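Search this blog Search

Flidine pastel plaid by the yard: the long review I promised

Mar 26, 2020

So I finally covered the panels. If you've read here for any length of time you know I had three bare panels standing on the work table since October, and you also know how I am about fabric (I buy it, I pet it, I put it on a shelf). This one made it off the shelf! A few of you asked for a proper write-up of the Flidine plaid after I mentioned it, so grab a coffee, I have opinions.

What it is: a printed cotton blend, sold by the yard, from their home décor line. The listing says 180 grams per square meter, and that feels right in the hand. Heavier than quilting cotton, a lot lighter than upholstery stuff. They call the colorway Sherbet Picnic, which made me roll my eyes and then order it anyway. Flidine has over 2,000 prints on the site and I went through a shameful number of them one Sunday before going back to the very first one I'd put in my cart.

I'd wanted a plaid for ages but most of them are so serious. Navy and hunter green, all very hunting lodge. This one is pink and turquoise and lavender and orange with yellow and green going through it, on white, and the color blocks have these skinny diagonal hatch lines so it reads a little like woven cloth even though it's a print. Up close you can tell. From across the room I'm fooled, and I know better. 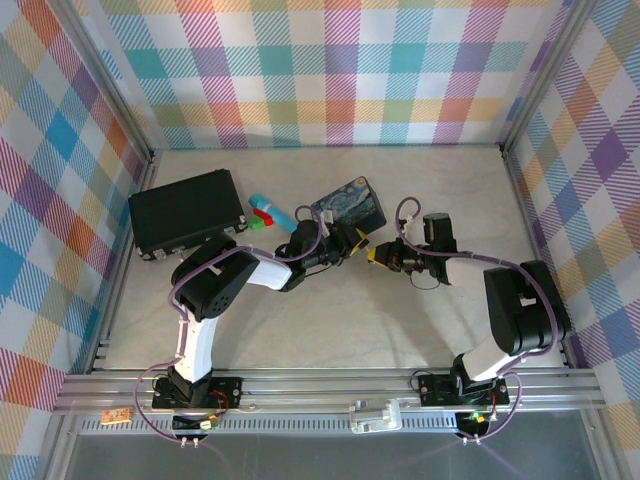 Plaid on all three sides, aluminum posts left showing where the walls meet.

I went back and forth on covering the posts too. Darius (Darius Rätsep, for the new people, he has the other half of the studio and all the good clamps) voted for wrapping everything so you'd get one unbroken run of plaid. I tried it on one corner with a scrap and it looked like a badly wrapped birthday present, so the posts stayed silver. I like them! They give your eye a spot to rest, and believe me, with this print your eye wants one.

Okay, the print itself. It's BIG. That is my number one thing to tell you and I wish somebody had told me. The product photo on the site shows a folded corner with a teacup on it, and going by the teacup I figured the squares would be on the small side. They're generous. On a pillow you'd get a couple of squares and some stripes and that would be your whole pillow. On a wall panel it's great, it has room to be a plaid. If you're doing napkins or a little zip pouch, order the swatch first or look at their mini version, which I haven't tried and can't speak for.

Number two, and this one is on me as much as on Flidine: the repeat is not even across the width. The part of the cloth nearest one selvage is heavier on purple and orange, and there's another area where the blue and red checks take over. I cut my pieces in whatever order was handy, and now the sides look stronger than the back. The back is all soft teal and pink and green squares, very dreamy, and then you look to the right and there's this purple and orange going on. Is it bad? No. A couple of people have told me it looks planned. But if you want all your pieces to match you have to lay the whole length out on the floor and choose your spots before you cut, and you'll need extra yardage to do it. I'd add a full yard to whatever the calculator on the site tells you.

Cutting was easy. It doesn't fray much, it doesn't slide around, and the white ground makes it simple to see your chalk. I used the Stemham rotary cutter I reviewed last year, same blade, still fine. The print runs a hair off grain on my piece, so if you tear your fabric to square it up (I'm a tearer) the stripes will wander on you by the time you get to the far end. Follow the printed lines and ignore the grain. My sewing teacher would faint.

For sticking it down I did the two long edges with double-sided tape first, smoothed from the middle with a dry rag, and then stapled around the back. Do one panel start to finish before you touch the next one. I got cocky and taped up two together and had to peel one back, and the good news from that little adventure is the fabric peels clean and goes back down without a ghost line. The bad news is it stretches a touch on the cross. You can't see it on a solid, but on a plaid any stretch shows up as a stripe that bows, and once you've spotted a bowed stripe it's the only thing you'll ever see again.

Ironing: yes, before, with steam, from the back. It arrives folded instead of rolled and the fold lines are stubborn. I gave it two passes on the cotton setting and most of them left. One is still sort of there if the lamp is off to the side.

Now the thing I was really curious about, how it behaves behind other stuff. I have a habit of leaving everything on the work table and I was nervous that a print this cheerful would swallow it all. Mixed results here. Dark and solid things look fantastic in front of it. Anything with a clean edge and one color, same. Pastel things in front of a pastel plaid get a bit lost, and I should have seen that coming.
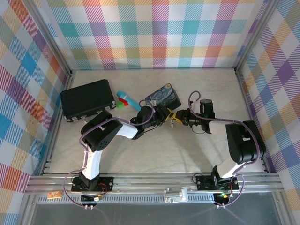
The table top helps more than I expected. It's a pale grayish beige with the faintest veining, very calm, and I think if I'd gone with a patterned top as well I'd be writing this from a dark room with a washcloth on my forehead. Pale surface, busy walls, that's my formula and I'm sticking to it. A plain white top would probably do nicely too, though I'd worry about glare.

Color is true to the listing in daylight, by the way. Under the warm bulbs the yellow gets pushy and the lavender goes a bit gray. I swapped to a cooler bulb and the lavender came right back. The turquoise looks good in everything, the turquoise is the star.

I should compare it to the Groltov one, since two of you wrote asking about it. Groltov does a pastel check that looks similar in thumbnails and costs less. I have a half yard of it. The cloth is thinner, the white isn't opaque enough (you'd see the panel through it, or at least I could see my own hand), and the colors are flatter, with none of that hatch effect. It's perfectly nice for bunting or lining a drawer. For stretching over something I'd pay the difference. If you're on a budget you could put a layer of plain white cotton behind the Groltov, but then you've bought two fabrics and you're right back up at the Flidine price with twice the stapling.

There's also the one everybody recommends, from Sfakianakis, and yes it's gorgeous, it's a true woven plaid and it drapes like a dream. It's also priced like a dream. I couldn't bring myself to staple it to anything. For a skirt, sure. If you've used it on a wall I want to hear from you and I also want to know what you do for a living.

Reviews on the Flidine site, since I read every last one: there were 247 when I ordered and the complaints were nearly all about shrinkage. I washed a test square, cold, tumble low, and it came out a little shorter in one direction and the same in the other. So prewash if you're sewing with it. I didn't prewash my panel pieces, they're never going in a machine, and the finish that's on it from the factory keeps it nice and crisp for stretching. Wash it and you lose the crispness. It goes soft and sort of slouchy, lovely for a tablecloth.

Spot cleaning works. I got a pencil smear on the left side on the first day (of course) and it came off with a damp cloth and a tiny bit of dish soap, no color on the cloth. They rate it at 3,000 rubs, a low number for home fabric, so please don't put it on your kitchen stools. It's not a sitting-on fabric. It's a looking-at fabric.

The other test, and this is the one Darius teased me for, was art. I'm a person who sticks prints on things and leaves prints on tables, and right now it's van Gogh, the Starry Night one that half the planet owns a copy of. All those deep blues and that big dark tree next to sherbet plaid. I was braced for a fight.

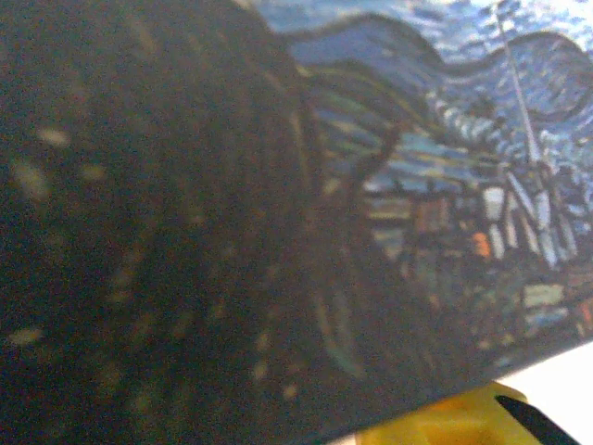
I'd say blues in general get along with this fabric better than anything else does. There's enough turquoise and lavender in the plaid to tie in, and the darker your blue is, the more grown-up the whole thing looks. Reds are harder. A small red is cute, a big red would start arguing with the pink. Mustard I tried with a scrap of wool and hated.

A few loose ends from the emails. No, it doesn't smell. Yes, they ship it in a plastic bag inside a box, and I grumbled about that too. The width on the listing includes the selvage, so take a bit off on each side when you do your math. Cut pieces can't go back, and the swatches are small enough that you'll only get part of one color block, so ask for two swatches from different spots and they'll do it, they were really sweet about it on the phone.

Would I buy it again? I would, and I'd lay it all out on the floor this time. Four stars out of five, one star off for the teacup photo and the wandering grain. I have a long skinny offcut with mostly green and yellow in it and no clue what to do with it, so if you've got ideas that aren't a headband, the comments are open. Next up is the staple gun, and that one's going to be a much crankier post.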